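Caderno da oficina, novembro

Manhã. Continuação da arrumação da sala grande. Ficou combinado que cada zona leva etiqueta antes do fim do mês, e que o que não tiver etiqueta vai para o armazém.

Começámos pelos cabos. Separei os de vídeo dos de alimentação e enrolei tudo com fita de velcro. Os de vídeo compridos ficam na gaveta de cima do móvel Plernus, os curtos na de baixo. Deitei fora 2 com os conectores dobrados. As extensões elétricas ficam penduradas na parede do fundo, nunca no chão, que já bastou a do mês passado.

Bancada: altura do tampo medida outra vez, 86 cm. O valor antigo no caderno estava errado, alguém mediu com o tapete por baixo. Passei o valor novo para a folha da porta. O tampo precisa de ser limpo com álcool e não com o produto azul da Grendus, que deixa película e depois a fita de marcação descola.

Fita de marcação no chão: refeita a linha entre a bancada e a passagem. A anterior levantava nos cantos. Usei a Tusex larga, que custa mais mas aguenta as rodas dos carrinhos. Sobrou meio rolo, está na caixa dos consumíveis.

11h20. Suportes de monitor. Revi os apertos do suporte de chão preto. Os parafusos da placa VESA estavam com folga, dois deles saíam à mão. Apertei em cruz, primeiro todos leves e depois a fundo. A chave certa está no estojo McAlister, terceira posição a contar da esquerda. Quem a usar que a ponha no sítio.

Nota sobre a altura: quem trabalha de pé na bancada prefere o ecrã alto, quem se senta queixa-se do pescoço. Deixei a marca de lápis num dos postes verticais para a posição intermédia. Se alguém mudar, voltar à marca no fim do dia.

Os cabos do monitor devem descer junto ao poste, presos em três pontos, com uma folga em cima para se poder rodar o ecrã. Faltam braçadeiras das médias. Pus na lista de compras, pacote de 240.

Tarde. Experimentámos trabalhar com a disposição nova, monitor no suporte de chão e gente por perto.

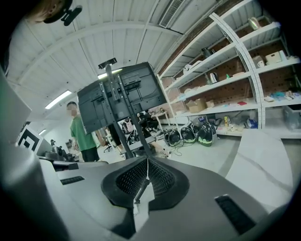
A que distância da bancada deve ficar o suporte de chão?

À distância de um braço estendido, medida da borda do tampo até à base, com o ecrã virado para quem trabalha. Mais perto do que isso, a base atrapalha os pés de quem está à bancada. Mais longe, já não se lê o texto pequeno.

17h. O orçamento para as prateleiras novas chegou: 357 euros com transporte, sem montagem. Acho aceitável. Montamos nós. Confirmar antes se a parede do lado da janela aguenta, o reboco ali está mole e as buchas da última vez rodaram em falso.

Por fazer:
Etiquetas para as gavetas do Plernus
Braçadeiras médias
Trocar o rolo de fita da porta
Ver buchas para reboco fraco
Levar os cabos estragados para a reciclagem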